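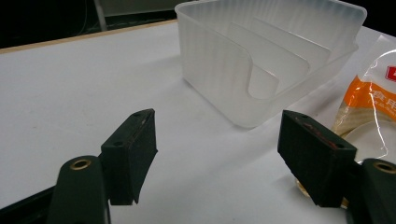
The Durkden gripper, an organizer box and a pack of disposable plates.

Durkden Hand Kit, reviewed by Fabrice Hoarau
Dec 22, 2022

I paid $800 for the hand-held version, arm not included, and I've had it since March. The rubber pads are good. They hold a ribbed plastic box better than my old Jundevine did, and the threaded inserts haven't worked loose.

Tidying a table is another matter. Plates in slippery film are miserable to pick up -- the wrapper slides and the stack stays put. And that's with me doing the steering. Durkden says the arm will learn chores like this from you. At $4000 extra, I'd want to see it clear one lunch table first.

Two stars out of five. Fine pads, though.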